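What Moving a Kitchen Taught Me About My Grandmother's Recipes

Sunday, July 21, 2019

I have been meaning to write about the recipe tin for months now, and since it is too hot to do anything sensible this afternoon, I am sitting by the fan with a glass of iced tea and I am finally going to do it.

Some of you will remember that we left the house in Tritdale in January. It was a silly month to move (the driveway was a sheet of ice and my brother-in-law Joris Geerts went down on it twice, once while holding my good lamp), but the dates were the dates, and we took what we could get. I packed the kitchen last, because I kept cooking in it, and that is how I came to be up well past midnight with a roll of tape on my wrist, emptying the cupboard over the stove.

Way at the back, behind the fondue set we used exactly once, was my grandmother's tin. I knew I had it. I had just not opened it in years, and of course I sat right down on the floor and opened it then, with the movers coming at eight.

There are 79 cards in it. Some are typed, a good many are in her slanting pencil, and a few are on the backs of other things entirely, like the plum cake on a receipt from Groen, the hardware store where my grandfather bought his paint. Her cards hardly ever tell you how to do anything. "Butter, as usual." "Bake until Wilma would like it." Wilma was Wilma Boersma from next door, who liked things very dark around the edges, and I suppose if you grew up in that kitchen it was a perfectly clear instruction!

Anyway, the tin rode to the new place on my lap, and everything else went in cardboard.

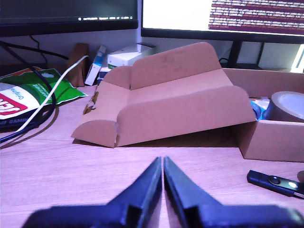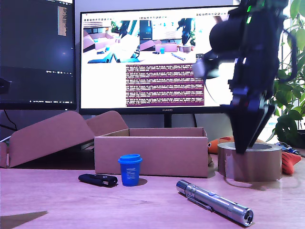
Once we had enough plates out to eat off, I decided I would cook my way through the cards, one every weekend or so, in no order at all. My aunt Ans Stevens thought this was a lovely idea and then told me on the phone that half of them were never any good. She was especially hard on the salmon ring. I have not made the salmon ring yet. I am working up to it.

The plum cake came first. The card says 400 degrees, and I nearly turned it down because that seemed awfully hot for a cake, but I did as I was told and it came out with a crackly, almost toffee-like crust and very soft plums underneath. We ate it warm, standing up, because the chairs were still stacked in the hall. I have made it four times since and I would make it again this evening if the thought of the oven didn't make me want to lie down.

The bean soup was less of a success. She writes "2 handfuls" of barley, and I should explain that she was a tiny woman and I am not. My handfuls drank up every drop of the broth. We sliced it, more or less, and had it with mustard, and my husband very kindly said it was filling.

Then there are the rye rolls, which I am still fighting with. I remember them so well: shiny on top, a bit sour, with caraway seeds that got stuck in your teeth all through church. Mine taste right but they come out flat as coasters. Ans thinks the old stove ran cool, and she also thinks there may have been potato water in the dough, which the card does not mention at all. She is going to ask her cousin Hilde Mulder, who used to help with the baking at Easter and who apparently remembers everything, including who did not help with the dishes.

I have started copying the cards into a notebook as I go, with my own notes in the margins, and leaving the pencil ones alone as much as I can because they smudge if you so much as breathe on them. If anybody has a good way of keeping old pencil from fading, please leave me a comment. I would rather not laminate them.

Next weekend is supposed to be cooler, so I am going to try the rolls again with potato water, and I'll put the plum cake recipe up here as soon as I have worked out how much "butter, as usual" is in cups.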